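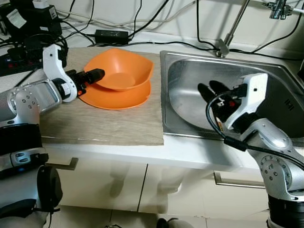
May, evening

Walked to the library and back before lunch. The footbridge on Biden Street is closed again, so I went the long way past the Ferri bakery and bought a rye loaf. My counter on the phone said 3,867 steps when I got in. I would have guessed more.

The afternoon went to the family papers. I am still in the Wosta box, the one with the shipping receipts. I read 12 letters and copied out two of them. The handwriting gets worse after the move to Girova — smaller, and in pencil. One letter has only a house number at the top, 701, and no street. I will check it against the old directory next time I am at the library.

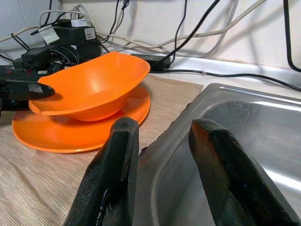
Orange bowl and plate, by the sink.

Had soup and the end of the cheese for supper. The rye is good but a little sour. I should freeze half of it tomorrow or it will go stale.

My knee was fine on the way out and stiff on the way home. It was the hill, I think. I did the stretches after supper and it helped some.
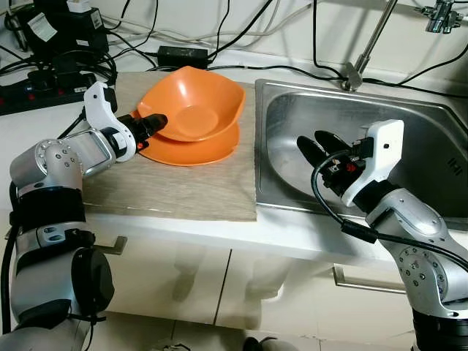
The same two on the board.

Rain started at 6 and has not let up. I brought the tomato seedlings in from the step and put them on the bedroom floor, on newspaper. They are leggy but the stems look strong enough. They can go in the ground when the nights are warmer.

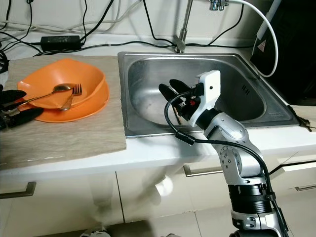 For tomorrow

Renew the two library books. Call about the gutter — the corner over the back door is dripping again. Buy stamps and pencil leads. Start on the second bundle in the Wosta box if there is time after lunch.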